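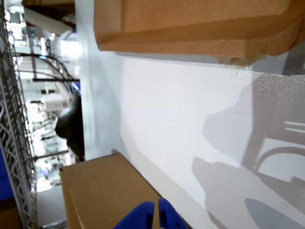

Der blaue Greifer am unteren Karton, darüber der große mit der ausgefransten Stelle.

Am Samstag waren wir wieder mit der Robotik-AG in der Halle. Im Oktober ist der Wettbewerb in Ulwood, und bis dahin muss Loro Kartons aus dem Regal holen können, ohne sie einzudrücken. Zurzeit klappt das nur bei den kleinen.

Tanvir Bandara hat den Vormittag damit verbracht, die Schließkraft neu einzustellen. Ich habe die Logdateien durchgesehen: 2930 Zeilen, davon 117 mit derselben Warnung. Der Greifer meldet Kontakt, bevor beide Finger anliegen. Wir haben den Schwellwert höher gesetzt, danach kam die Warnung seltener.

Das zweite Problem ist das Licht. Die weiße Fläche im Fach wird fast überall überstrahlt, und die Schatten darauf hält Codotar für Kanten. Mit kürzerer Belichtung geht es besser, dafür verschwinden dann die dunklen Ecken.

Nächstes Mal kommen die schweren Kartons dran. Wer noch Klebeband hat, bitte mitbringen.

Kategorie: Robotik-AG, Werkstatt
Zuletzt aktualisiert: Sonntag, 21. Juli 2024
Kontakt | Impressum | Nach oben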